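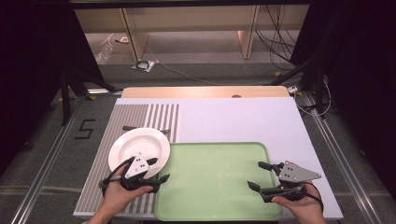
4 min read

The tray beside the plate: clearing a small table properly

Most advice on tableware stops once the plate is on the mat. Clearing gets a line at best, usually an instruction to carry everything to the sink. For a single place setting on a small table, the order of removal and the choice of tray affect how much is dropped, scratched or wiped up afterwards.

A round plate with a raised rim is easiest to lift from one side. Raise the near edge first, enough to get a grip beneath it, then bring the rest up level. Pulling a plate flat across a woven mat drags the mat with it, and any cutlery too. Graziella Vitale, who tests table goods for the retailer Garnmont, timed 60 clearances with the plate taken first and 60 with the cutlery taken first. The second method was slower by a small margin, but the mat stayed square to the table far more often.

"A fork left half on the mat will travel," she says. "Take it off, put it on the tray, then deal with the plate."

Mats deserve more attention than they get. A striped weave has a practical use in that the bands act as a ruling: a plate can be returned to the same band at every meal, and a mat that has crept round is noticed at once. Flat weaves hold crumbs between the threads and should be shaken out before they are wiped. Wiping first pushes the crumbs down.

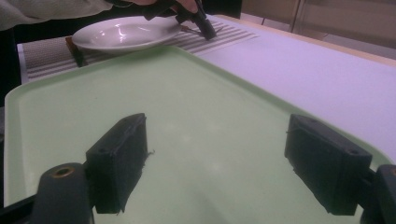

Plastic trays wear on the flat, where plates and cutlery are set down, long before they wear at the rim. Aatos Tuominen, who repairs and refinishes catering stock at Laitinen, advises looking at a tray against the light before buying a second-hand one. Pale colours are forgiving: the green tray beside the mat has faint scuffs across its inner surface and still gives a soft reflection. Deep scoring is another matter, and a tray that catches a fingernail should be retired from food use. The rim should be raised enough to stop a fork sliding off and low enough to let a hand reach the plate from the side. Rounded corners are quicker to dry.

Position is the last variable. Tuominen sets the tray next to the mat, overlapping its edge slightly, so that nothing is carried over bare table. Kauko Kettunen of the furniture maker Sollside prefers a clear gap, on the grounds that an overlapped mat is lifted with the tray. Both agree that the tray should go down before anything is picked up.

Trays should be washed by hand in warm water, stood on edge and left until dry. Stacked damp, they mark each other.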